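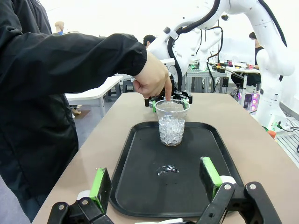
# Who still buys iced coffee in February?

Dénes Halász, term project, 2025-03-18

My question was whether cold drinks sell in cold weather, or whether cafés only say so. I asked three cafés for their February till records. Latari and Melivar said yes. Jitonen said they'd call back, and I remain hopeful.

## Method

I sorted more than 1,000 receipts into hot, cold and "other", a category I made for soup. Then I matched each day to its outdoor temperature, using the thermometer on my balcony, a fine instrument apart from the afternoons when the sun hits it. 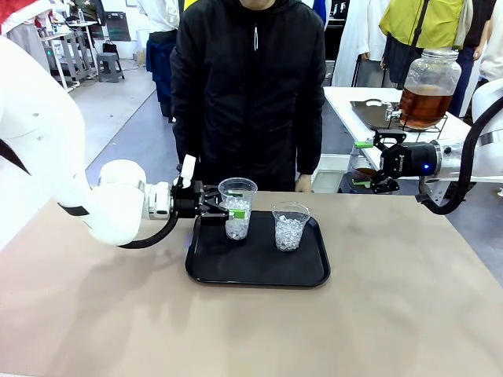 *Fig. 1. Two clear cups of ice on a black tray.*

## Results

On the coldest day Latari sold 89 cold drinks, its best total of the month. I checked this twice, then found the two-for-one offer. Melivar had no offer and sold six.

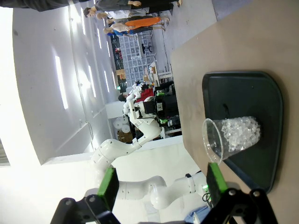 *Fig. 2. Clear plastic cup, packed full.*

Regulars didn't seem to care about the weather at all. One man told me he orders iced because hot coffee makes him late - he has to wait for it.

## Problems

Simon was supposed to be my second coder. He coded one morning and put hot chocolate under "other".
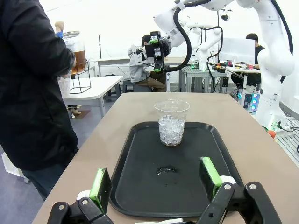
I redid his share myself, so the agreement between coders is now perfect. With more time I'd add a summer month and a better thermometer, and leave out the soup.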